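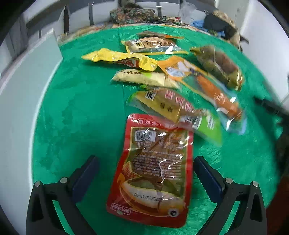

Hirkdale Manipulation Group

Teaching a Gripper to Tidy Up, One Snack at a Time

September 19, 2020

A bag of snacks is a hard thing for a robot to pick up. The plastic shines, so depth sensors misread it. The bag changes shape when it is squeezed. Two packets of the same product can lie on a table in two different ways and look, to a vision system, like two different objects.

The Bendine project set out to see how far a robot could get with packets like these if all of its training came from people using a hand-held tool. Nobody on the project programmed a grasp. Helpers were given a two-fingered gripper to hold, with a camera mounted on it, and asked to clear snacks off tables in their own way. The recordings were then used to train a control policy, the piece of software that decides where the gripper should go next and when it should close.

The idea of learning from hand-held recordings is older than this project. Its appeal is mostly practical. A robot arm is heavy, slow to set up and usually bolted to something. A hand-held gripper can go to a dining table or a living room and be collecting within minutes. The camera sees the fingers and the objects from the same place whether a person or an arm is doing the moving, so what it records can be used on the arm later with little conversion.

What the Bendine team wanted to know was narrower. Earlier sets of recordings had been made mainly on plain lab benches, with boxes, cups and blocks. Policies trained on them did well on the bench and badly elsewhere. The team suspected two causes: the surfaces were too plain, and the objects were too stiff. The new recordings were designed to change both.

Collection ran through August and produced 1,209 recordings. After screening, 1,131 were kept. The rest were dropped, in most cases because the tool had been moved too fast for the tracking software to follow its position. Each recording covers one attempt to pick up one item and put it down somewhere else.

The setups were left loose on purpose. Helpers were told to spread the packets out as they liked, to let some overlap, and to leave the room as it was. That last instruction mattered more than the team expected. In a typical recording the far half of the view is full of things that have nothing to do with the task, such as cushions, clothes and plastic bags. A policy has to learn that the packet near the fingers is the job and that a crumpled bag further back is not.

Tablecloths turned out to be their own subject. A patterned cloth gives the vision system shapes and edges that look like objects and can't be picked up.

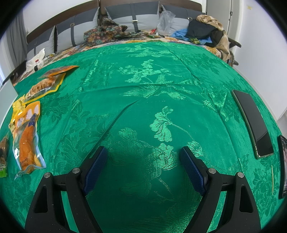
In early tests, the policy trained only on bench recordings would sometimes drive the fingers down onto a woven flower and close on nothing. On shiny cloth the problem got worse, as the bright areas shift when the camera moves. Folds caused trouble too, though less often.

To measure the difference, the team ran 536 trials on a robot arm fitted with the same style of gripper. Half used a policy trained on the older bench recordings, which the group calls Finard. Half used a policy trained on the new set. Both had the same network design and the same training time. The arm, the packets and the starting positions were matched from one half to the other.

The new policy picked up its target more often on every surface tested. The gap was widest on patterned cloth and smallest on a bare table, where the two were close to even. False grasps, where the fingers closed with no packet between them, became rare on cloth but did not disappear.

The gains were less even across types of packet. Flat, slim packets improved the most. The bench policy tended to come in too high on them and close above the plastic. People using the hand-held tool had solved this without being told: they set one finger down beside the packet and slid the other in toward it — a move that shows up again and again in the recordings, and one that the trained arm now copies.

Large, puffy pouches remain difficult. A person can feel through the tool when the plastic starts to slip and will tighten or start over. The camera does not capture that feeling, and the arm, working from pictures alone, often lifts too soon. Overlapping packets are the other weak spot. If the target lies partly under a second packet, the arm may bring both up together, and the team counts that as a failure.

There is also the question of how much data is enough. The team retrained the policy on smaller shares of the recordings and found that most of the improvement on cloth was already there with half of them. What helped more was variety. A small set drawn from many rooms beat a larger one drawn from a few. The next round of collection will therefore ask for fewer recordings in each home and aim for 50 homes in all.

A separate effort, named Jakab, is looking at the slipping problem. It adds a thin pressure sensor behind each finger pad, so that the recordings carry some record of how hard the person was squeezing. The first version made the pads too stiff to hold small items, and a softer one is being built. Until it is ready, the group plans to keep the puffy pouches in its test set and report results for them separately.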